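Chapter 10
Footpaths and the Paved Verge

10.1 Scope

The footpath is the part of the road reserve between the property boundary and the back of the kerb. In a commercial street it is usually paved over its full width, and the same surface carries pedestrians, conceals most of the underground services and drains to the kerb channel. The chapter treats the footpath as a pavement structure first and as a public space second. Kerb ramps and tactile indicators are covered in Chapter 11, and street trees in Chapter 14.

Three terms recur. The building zone is the strip against the property line, where doors open and window displays attract standing customers. The through zone is the clear width reserved for walking. The kerb zone holds poles, bins, parking meters and signs. Zone boundaries are seldom marked on the surface, and the designer should dimension each of them on the general arrangement drawing.

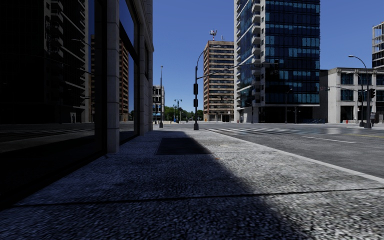

10.2 Choice of surface

Surfaces are classed as monolithic, unit or flexible. Monolithic surfaces are cast in place, almost always in concrete, and are controlled by joints at regular spacing. Unit surfaces are assembled from stone, clay or precast concrete. Flexible surfaces are asphalt, and are now uncommon in central business districts outside temporary reinstatements.

Unit paving costs more to lay but can be lifted and relaid when a service authority needs access. The saving is realised only if matching units are held in store. In the Kassa Street renewal at Tadgate, the council paved 3256 square metres and kept no spares; later trenches were patched in asphalt, and the patches remained when the street was next surveyed.

10.3 Bedding and support

Large units are laid either on a mortar bed over a concrete base or on screeded sand over compacted crushed rock. The rigid method is preferred wherever delivery vehicles may mount the kerb. The flexible method tolerates minor ground movement but depends on edge restraint, and a unit that loses support at one corner will rock under foot traffic well before it cracks.

Movement joints in rigid work must pass through the full depth of the paving and coincide with those in the base — a joint that stops at the bedding layer serves no purpose. Pit lids and access covers should be isolated from the surrounding units with a compressible filler, and their frames set to the finished crossfall.

10.4 Worked case: Grastus Arcade frontage

The frontage is 62 metres long, with an existing concrete base in fair condition. Levels at the building line are fixed by the door thresholds. Section 10.5 derives the crossfall available at each threshold and checks it against the limits adopted in Chapter 3.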